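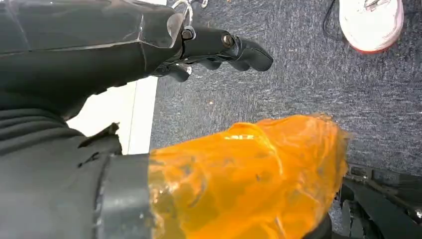
Tanvir Kumarasinghe

16 May 2021

# Washing and drying goalkeeper gloves and match kit at home

Most glove palms are latex foam. The foam wears through abrasion, but a good share of the damage happens off the pitch, when salt and soil dry into the surface and the cells harden. The notes below cover gloves first, then shirts and shin pads.

## Gloves

Wash after every match and every second training session.

1. Wet the palms under lukewarm water, 30 degrees at most.
2. Put the gloves on and rub the palms together lightly with a little glove wash or plain baby shampoo. Do not use a nail brush.
3. Rinse until the water runs clear. Grass-pitch soil takes longer than the black crumb from artificial turf.
4. Press the water out from the fingertips towards the wrist. Never wring.
5. Stuff loosely with kitchen paper and dry flat at room temperature, palms up. Change the paper once.

Keep gloves off radiators and out of direct sun. Latex that has been dried on a radiator goes stiff at the finger joints and will crack there within a few matches.

Finger-protection spines, where they are removable, come out before washing. Mark each one with its finger and hand in permanent pen, as the ring and index spines look alike and do not bend the same way.

Store the pair slightly damp, with a sheet of the original plastic film between the palms. Two gloves stored palm to palm without film will bond, and pulling them apart takes the top layer off.

Fernulora glove wash is satisfactory. A 500 ml bottle lasts a full season for one keeper. Kobzar does the same job but foams more and needs an extra rinse.

## Mud on shirts and shorts

Let mud dry completely, then knock it off outdoors. Rubbing wet mud drives it into the knit. Soak what remains in cold water with a spoonful of washing powder for 6 hours, then wash at 30 degrees, inside out, with no fabric softener. Softener coats polyester and the shirt stops wicking.

Printed numbers should not be ironed. If a number has begun to lift at a corner, lay baking paper over it and press for a few seconds with a dry iron on the lowest setting. Check the edge when cold and repeat once if needed.

Grass stains: dab with white vinegar diluted by half, leave for 42 minutes (the length of the short cycle on my machine, so both finish together), then wash as above. Test a hidden seam on dark kit.

## Shin pads and ankle sleeves

Hard shells can be wiped with washing-up liquid and water. Sleeves go in a mesh bag with the socks. Valentyna Shevchuk, who washes for two junior sides, turns the sleeves inside out and closes every hook-and-loop strap first. Open straps will pluck a sock in one cycle.

## Smell

Bicarbonate of soda left overnight in the empty kit bag, brushed out in the morning. Sprays mask it for a day. If the bag itself is the source, wash the base panel by hand and hang the bag open for 2 days.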